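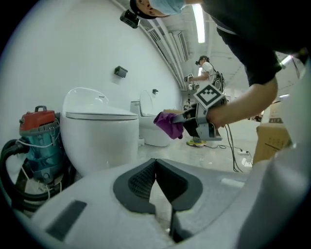
Wiping practice with the hand-held grippers, toilet corner of the shop.

December 2, 2019
Notebook, gripper build, Vostelow shared workshop

I write this in the evening and my hands are still a little stiff, so please excuse the short sentences.

Today was for the second version of the finger pads. The first version we printed in June, with a flat inner surface, and it was good for boxes and bottles but not good for cloth. A folded cloth slides out from flat pads when you pull it sideways over something smooth. The new pads have the mesh pattern on the inside. Same shell, same screws, same length. I changed only the pads because I wanted to know what the pads do and not mix it with other changes.

Cloth used: the thin purple ones. I like them for this test. They bunch up easily, and it is quickly clear if the jaws have one layer or many.

What I noted during the work:

Picking up the cloth from flat floor is still the hardest part. The tips come together above the cloth and take nothing. If you push down a little first and then close, it takes a good bunch. I must tell this to everybody before they start, otherwise each person finds their own way and the recordings are all different.

Wiping the closed lid of the egg-shaped toilet is easy. The curve helps. Wiping under the edge of the lid is not easy, the wrist has to turn very far, and then the marker on top turns away from the head camera. I lost the tracking 5 times there, always in the same turn. It is not a fault of the marker print. For the left gripper I have the cube with codes on several faces and this is better, but I want to make the cube a bit taller.

The older toilet with the tank: the space between the tank and the wall is too narrow for the shell. My idea is to leave this area out of the task. We can come back to it when there is a thinner shell.

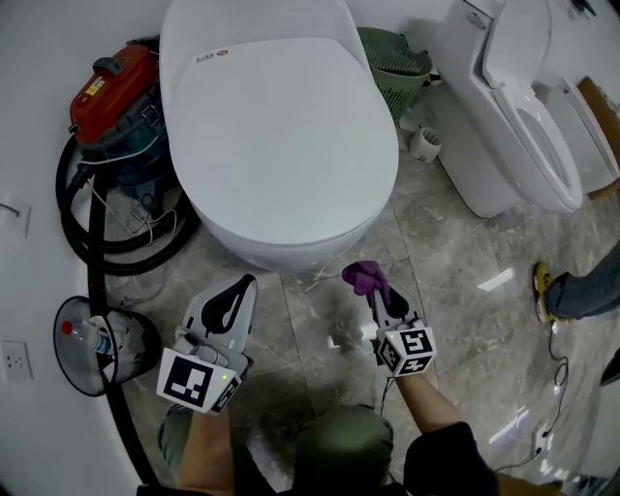 Vostelow wrote back on the shared page that the taller cube is a mistake: it will hit the rim when the hand goes low, and it makes the wrist heavy. Better to keep the size and tilt the cube toward the head by a small wedge, and to print the wedge separately so it can be changed without opening the shell.

I think this is correct. I did not think about the rim. I will draw the wedge with 8 degrees first and look how the codes are seen in the low position. If it is not enough, I go up.

Cables. We have to speak about the cables again. They go down from the grippers to the floor, and when two people work near each other, it becomes a matter of who steps where. I tried to count it as normal, but it changes how people move. A person who thinks about his feet does not wipe in a natural way. For the next session I want to clip the cable at the elbow and bring it over the back. The clips from the Damska drawer are too wide, they hold nothing. Does somebody have smaller ones?

Log files: the run folder is at number 2877 now. Please do not rename folders by hand. The script from the Rønning branch reads the number from the name, and when it finds a word there it stops without any message. It took me a long time to understand this last time. I put a note in the readme also.

Grip force: I set the trigger spring one step softer. With the harder spring my thumb was tired before the end of the second round. The softer one closes fully on the cloth, but on the red spray cap I am not so sure, the pads open a little when you turn it. Maybe this is the spring and maybe it is the mesh — I have to test the cap again with the old flat pads to know.

Battery on the Zoltham unit showed 71 percent when I packed it. It is on the charger, upper shelf. Please leave it there.

To do before next time:
draw and print the wedge, two pieces
find narrow cable clips
cap test, flat pads against mesh pads, same spring
write one page of instruction for picking up the cloth (push down, then close)
wash the cloths

One more thing for myself: the screws on the right jaw needed the small hex key, and it was again not in the box. I have put a spare one with tape inside the lid.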